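Notebook - reading table storage, January

Picking this up where Kusum left it. She wants the back issues off the windowsill and into something that stands on the table, and she has decided that something is a clear acrylic organizer. I have my doubts and said so before lunch. Writing them down so I can be held to them later.

What we have: one organizer, open at the top, clear walls, thin clear panels between the compartments. It came with the Grustell order. The listing called it a "universal desk file," and I don't trust the word universal on anything that holds paper. No drawing in the box, no inside dimensions anywhere. Teófilo wrote to Wernier, who resell it, and got back a price list.

What it has to hold: magazines. Glossy, soft covers, no stiffness to speak of. A single issue is the worst case, much worse than a full bay. Ten of them packed together will stand up in anything. One alone will lean, then bow, then slide down until it sits in a curve, and after a month it keeps the curve. I've seen this at every place I've worked that owned a magazine rack.

Kusum's argument is that the dividers take care of it. Mine is that a divider only helps if the bay is narrow, and if the bay is narrow you can't get fingers in to pull anything out. One of us is going to be annoyed.

Trial issue is the purple one with the two phones on the cover. I picked it for the gloss. Matte covers grip a little against acrylic and would flatter the box. Dark covers also show every scuff, so if the panel edges are rough we'll know.

Things to check:
- does it stand in the bay with no neighbors
- does the cover catch going in
- does the box creep on the tabletop when something is pushed against it
- can you read the title through the wall

The third one bothers me most. An empty acrylic box weighs very little and our table is smooth. Teófilo suggested rubber dots underneath. Fine, but then it's a box plus rubber dots, and the dots come off, and then there are rubber dots on the table. I would like to see it work bare first.

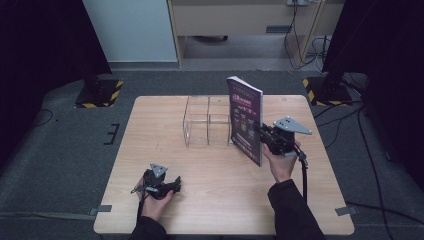
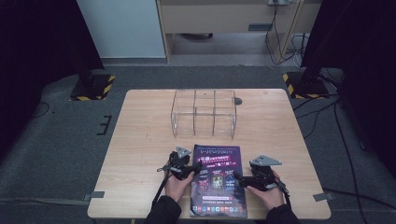
Trial issue and the Grustell organizer on the light table. First one, magazine upright at the right side of the box; second one, magazine flat near the front edge.

Notes after, in no special order.

Leaning an issue against the outside of the box is what people will do in real life. They'll do it every time they're in a hurry, whatever the label says. So the outside wall matters as much as the bays, and I want a proper test of it: one issue propped outside, box empty, left overnight. Kusum thinks this is unfair to the box. I think it's the only fair thing on the list.

Keep the box toward the far edge of the table. I tried arguing for the near edge, easier reach, and then remembered that people also need to lay a magazine down and read it. Near half stays clear for reading. That one I concede.

Clear walls: still not sold. Kusum likes that you can see the covers. I can see the covers too, and the fingerprints, and in a few weeks I expect I'll be seeing dust in the bottom corners where no cloth will go. She says wipe it. I've asked who. If we get as far as ordering more, ask whether the panels lift out. If they're glued, that's a point against.

Cost. The supply sheet has the box under item 715, and the Dixit wire rack, which I'd have bought, under item 2984. The wire rack is uglier. It also weighs more, doesn't show prints, and has sat in the front office for years without anyone holding a meeting over it. Its fault is that the wires leave dents along the bottom edge of soft covers, and I should be honest that Kusum brought me an issue with exactly those dents. So both are flawed and we're choosing a flaw.

There's a third option, the Tidico cardboard files. Cheap, opaque, you write the year on the spine. Teófilo is against them on looks. I'm for them on everything else. Not pursuing it this month.

To do:
- overnight lean test, one issue, outside wall, box empty
- same again, one issue inside an end bay
- measure bay width with calipers, write it on masking tape, stick it to the base
- Kusum to find the thickest issue we own, the annual with the fold-out
- no ordering until the two overnight tests are in the book

Teófilo has read this over and says I've made up my mind already. Possibly. Run the tests anyway.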